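Visit report: Skendside open day, the Tostard desk and shelf rooms

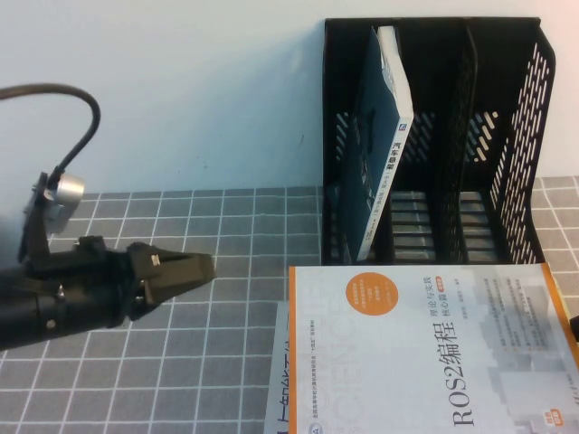

Black mesh desk organizer with three compartments, on the gridded table cloth.

Skendside opened its workrooms to visitors on Tue 22 July. I went for the Tostard rooms on the upper floor, where they work on desk storage, book supports and small shelving. I run the reading room at a language school and we need new holders for the loan shelf by October, so my notes are mostly about books and what they stand in.

Getting there: the 36 bus stops at the gate. There is parking for 40 cars behind the main building and it was full by mid-morning. Entry was free but you had to sign in at the front desk and take a paper map. The map has the stairs on the wrong side of the canteen.

The first room was paper trays and pen cups. I spent little time in it. The trays stack well enough, but ours are fine and we are not replacing them. There was a long talk on coatings that I left early.

The second room was the one I came for. Each table had one kind of holder and some books to go with it. The table I stayed at longest had the mesh organizer, a magazine-file type in black, standing against a pale wall. It has solid rims along the top and rows of slanted slots in the side panels, so light comes through and you can see at a glance if something has slid down inside. Two upright dividers make the three compartments. The bottoms are slotted too. At school our old files have closed bottoms and collect dust, staples and date slips, and cleaning them means taking everything out.

A teal book with a white spine was in the left compartment. The title runs down the spine in small Chinese characters, with a small publisher logo near the top. We have a good many books of that kind, and they are the ones that give us trouble. They are paperbacks for the most part and they do not stand straight unless the shelf is packed. The teal one leaned to the right in its compartment. A single paperback will lean in most holders, and I would want a narrower slot for thin readers or enough books to fill the space.

The table was covered in gray cloth with a grid of thin white lines. I would like the same cloth for our sorting table. It gives you something to line the holders up with, and it must be quieter than a bare top when you put a stack down. I asked at the desk where it came from and was told to write in.

I asked about sizes. The mesh organizer comes in 2 depths. The deeper one takes a full-size magazine without it hanging over the front. The shallow one is meant for paperbacks and notebooks. I did not get prices for either, only an order form. The form wants a shelf length in centimeters and ours were all measured in inches, so that is a job for next week.

Third room: Kazemi book supports. These are the plain bent-metal kind that slide under the first few books. They come in gray and off-white. I tried one on a row of hardbacks and it held. On a row of thin paperbacks it crept when I pulled a book from the middle. Kazemi also had a clip-on label holder that fits over a rim up to a certain thickness. I should have asked whether it fits the rim of the mesh organizer and forgot to go back.

Lunch was in the canteen. Soup, bread, a cheese roll, coffee from a machine. The line was long at noon and gone half an hour later.

In the afternoon I walked over to the Drunameo building, which is across the yard and easy to miss. They do library carts and low shelves for children's rooms. The carts have rubber wheels and a lip on each shelf. One of them had a squeak. The low shelves were good, with rounded corners, but they are sold only in pairs and we have room for one. There was a bench by the window with old catalogs to take home. I took two.

Notes for our own order:

Our loan shelf holds 252 books at the last check. A good part of it is Chinese readers and workbooks.
Ask for the shallow depth first, and one deep one for the magazines.
Check that the back of the holder can go flush to the wall under the window, where the pipe is.
Labels on the front of the holder, since the spines on the Chinese readers are small print and hard to read from the aisle.
Write in about the gray cloth.
Ask Kazemi about the label clip.

The rooms closed at four. Parking was slow to clear and the bus was late. Order forms can be sent in until the end of the month, and the front desk said the same rooms will be open again in October with the larger shelving set out as well.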